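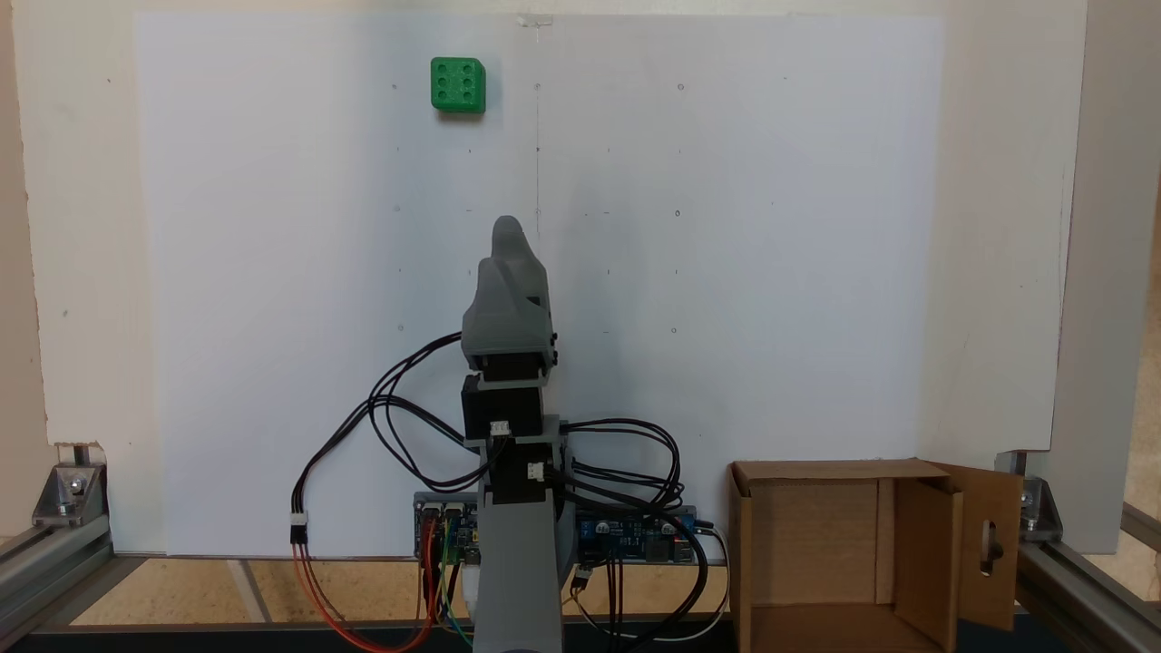 White board with the dots pencilled in, green cube near the top.

How I mark out a grid of dots by hand

I get asked this a lot, mostly by people who want to hang a load of small frames and have them line up. You need a sharp pencil, a long ruler, a set square and a cup of tea.

Find the middle of your top edge and draw a very faint line straight down from it. Everything gets measured from that line, never from the sides (my last sheet was 2 mm out of square and I'd have been in a right mess!).

Now mark your rows down the line. I went for 240 mm between rows and 107 mm between dots, which suited my frames — yours will differ. Put the set square on the line, lay the ruler along it and dot outwards, left then right.

Yuzhen Zheng asked in April whether you can use a strip of card with the gaps marked on it. You can, and it's much quicker. Mine is 300 mm long and lives in the Pollum tin.

Rub the line out last. Go gently, it smudges.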